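Kitchen helper wanted, Saturday fruit table at Besar House

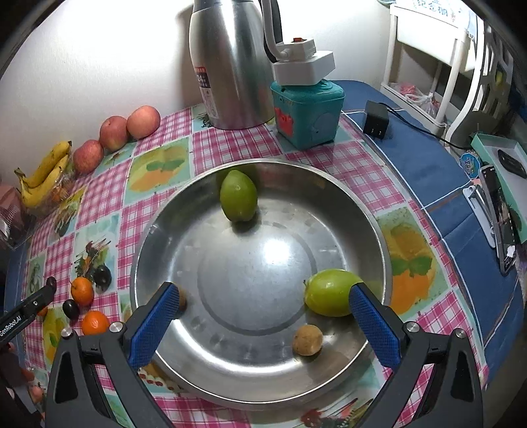 Fruit on the kitchen table, with the big steel basin.

We are looking for a cheerful, patient person to join us in the kitchen at Besar House, where we put out fruit for our lunch guests every week (and have done for 18 years now, which makes some of us feel rather old!). The work is simple enough, but it does want somebody who likes doing small things properly. You would be washing and sorting whatever has come in, apples, bananas, plums, mandarins and so on, setting aside anything bruised for the jam pan, filling the bowls and wiping down the oilcloths at the end.

The post is 6 hours each Saturday, starting in April, and it is paid. You don't need any certificates, and if you have never worked in a kitchen before we will happily show you where everything lives. Do bear in mind that there is a fair bit of standing and that the crates can be heavy, though there is nearly always another pair of hands nearby. Lunch is included, and so is as much tea as you can drink.

To apply, please write a few lines about yourself to Pejman Parsa, Besar House, 328 Delaunay Road, or drop in on a Saturday morning and ask for him at the kitchen door. Do tell him which fruit you like best – he always asks!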